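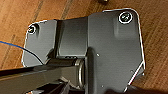 4. Fitting the plate and the arm

If you've followed me through section 3, your worktop is sanded, oiled and lying on its blankets, and the Kubiak fittings are still in their bag. Now for the metalwork. I enjoy this bit, though I'll admit I swore at it the first time round because I did the steps in the wrong order and had to take the lot off again.

A word on names before we start. Plunmont call the flat piece the "base plate" on the packet and the "carrier" in their leaflet. It's the same thing. I call it the plate. The long bit that swings is the arm, and where the arm turns is the pivot. Everything else I'll explain when we get to it.

What you'll want to hand

A bradawl or a sharp nail
A hand screwdriver that properly fits the screw heads (please, no "near enough" bits!)
A drill, and a small bit for the pilot holes
A pencil you can sharpen to a decent point
Masking tape
An old tea towel

The screws in the 3072 pack are the ones to use. Jadwiga Michalski lent me some of her brass ones because she thought they'd look nicer against the wood, and they did, but the heads stood up and caught the arm every time it went over. Back to the dull ones.

4.1 Marking out

1. Spread the tea towel over the part of the wood you're not working on. The cut edges of the plate are crisp and will happily put a line in fresh oil.

2. Set the plate down where it's going, with the screw holes towards the back and the wide rounded lobe on your right. It's an odd-looking shape and it's surprisingly easy to get turned round, so have another look at it before you mark anything.

3. Measure from the back of the worktop to the back of the plate. You're after 25 mm. Check it at the left, then again at the right.

4. Put a strip of masking tape along the front of the plate, hard up against it. If the plate gets knocked you can slide it straight back.

5. Mark through both holes with the pencil. Lift the plate off and press the bradawl into the middle of each mark.

Note: don't use the grain as your guide. Mine runs off at a slant and I very nearly lined the plate up with it, which would have had the whole arm pointing at the kettle. Measure from the edge and let the grain do what it likes.

4.2 Pilot holes

6. Wrap a bit of tape round your drill bit at 11 mm. That's your depth stop.

7. Drill both holes, straight down, and stop when the tape touches the wood. Go gently near the end.

8. Blow out the dust, then wipe over with your hand to feel for any raised fibres round the holes. A quick rub with fine paper sorts those out.

CAUTION: the worktop is thinner than you think it is. Ifor Yorath went straight through his with the long bit still in from a previous job, and had a tidy little hole in the underside and another in the blanket. Check the tape before each hole, because it creeps up.

4.3 Screwing the plate down

9. Put the plate back against its tape. It should sit flat with no rocking. If it does rock, there's nearly always a crumb of sawdust underneath.

10. Start both screws by hand and take each one down until it's just about touching. Don't tighten either of them yet.

11. Check your measurement at the back again. You've got a tiny bit of wiggle in the holes, so this is when to use it.

12. Now tighten the left screw, then the right, a quarter turn at a time, going back and forth between them. Stop when the plate is snug. If you keep going you'll just strip the wood, and then you're into matchsticks and glue (see section 9, which I hope you never need).

Note: the raised channel in the middle of the plate is meant to be there. I had an email asking whether it was a dent and should be tapped flat — please don't! There's a step down either side of it and it wants to stay exactly as it came. The same goes for the shallow recess in the lobe. Leave it clear, no sticky pads, no labels.

Tip: if you don't like how the heads look, line up the drive recesses so they both point the same way. It takes a second and it makes the job look cared for.

4.4 Checking the arm

13. Take the tea towel away and bring the arm slowly round by hand. It should travel the whole way without touching wood or screw heads.

14. Listen as well as look. A soft, even drag is fine. A tick at one point usually means a screw head isn't quite down, so go back to step 12 and give it another quarter turn.

15. Have a look at the silver ring at the pivot end. It should sit evenly round the cylinder, with no gap on one side. If there's a gap, ease the arm back to where it started, push the ring on squarely with your thumb and try again.

16. Put 2 drops of light oil at the pivot, swing the arm a few times, and wipe off whatever comes out. I use Dredon because there's a tin of it in the shed. Sewing machine oil would do just as well.

CAUTION: keep your fingers away from the stacked parts under the arm while it's moving. There isn't much room in there and it does nip. Hold the arm by its far end and keep your other hand behind your back if you have to.

4.5 Cleaning up and leaving it alone

17. Peel off the masking tape slowly, pulling it back on itself. If the oil on the wood is fresh it can lift a bit, in which case dab some more on with a rag and leave it overnight.

18. Wipe the metal with a dry cloth. The finish is matte and shows up every greasy thumbprint, but polish makes it go patchy, so stick to dry.

19. Leave everything for a day before you put any weight on it. I know. I couldn't wait either, but do.

Give the screws another quarter turn after a month or so of use. I fitted mine in September and they'd both eased slightly once the heating had been on for a while. Since then they haven't shifted.

If you've bought the older Floltus plate second-hand, the holes are closer together and the measurement in step 3 won't be right for you. Use the paper template in the back of the guide, and join me again at 4.2.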